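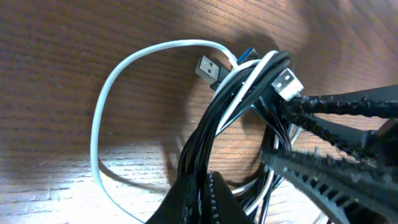 We have come to the end of our third quarter on the Kurnville cable and small parts work, and I'm happy to say the sorting is going much better than it was when I last wrote to you. The cables have been the slow part from the beginning. People who give us their old electronics are generous but they are not tidy, and most of what comes in the door arrives the way these did, black cords and white cords wound through one another, with the USB plugs sitting up at the top and the thinner wires heading off to one side. A knot like that can eat up a good part of a morning if you go at it from the wrong end. We have learned to look for the plugs first and work backward from there, and to leave any loop that is lying by itself, like the thin white one out on the left, until the thick cords have been dealt with.

You asked in your last letter for some numbers, so let me give you those before I wander off into everything else. From the start of the quarter through the end of September we took in 1,548 cables of all kinds. Of those, 1,189 have been untangled, checked, coiled, and put into bins by type. The rest are waiting, and I would be fibbing if I told you they were all going to be quick ones, as we did tend to reach for the easy boxes first. I have since asked that we take the boxes in the order they came in, and that has slowed the weekly count a little, but it feels fairer to whoever is on shift in the last weeks of the year.
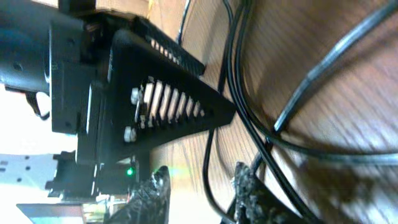
The big table has earned its keep. When we wrote the original request to the Tavares Fund we had thought of buying several folding tables and spreading the work around the room, and I am so glad we talked it over with you and put the money toward one good wooden surface instead. Cords slide on it nicely, you can see what you have in front of you, and there is room for two people to work across from each other without bumping elbows. The one complaint I hear is about glare in the early afternoon, when the sun comes in low and the finish shines back at you. Lefteris Kokkinos, who runs the Tuesday shift, has asked for a blind on that side, and I have put a modest amount for it in the revised budget at the back of this report.

We did change one thing about the way we sort. At first we went by color, which seemed sensible and looked very nice on the shelf, but it was no help at all to the people coming in to pick things up. Somebody who needs a charging cord wants to know what is on each end of it, and doesn't much care whether it is black or white. So now we go by connector, with 5 bins along the back wall, and the labels are large enough to read without glasses. The blue-insert USB plugs have a bin to themselves. The Dustbridge school collected a whole carton of cords for its computer room in September and sent a lovely note afterward, which I have copied for you.
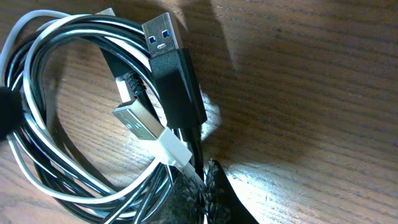 Coiling is still something we are working on. Everyone has a favorite way of doing it, and a cord wrapped too tightly near the plug will not last, so we agreed on a loose oval with a black strap around the loops. I wrote up a one-page sheet and taped it beside the bins. New helpers pick it up quickly enough, though the older hands slip back into their own habits, and I include myself in that.

On spending, we are a little under for supplies and a little over for hauling, mostly on account of the two extra trips to Urkis with the cords that could not be saved. I expect the total to come out even by December. We would like to carry the unspent supply money forward into the last quarter to buy more lidded bins, if you are comfortable with that, and I would be grateful for a yes or no before we place the order.

The pickup list and the revised budget are attached, along with the hauling receipts. Do come by and see us if you are over this way. Mornings are best, and there is usually coffee on by nine.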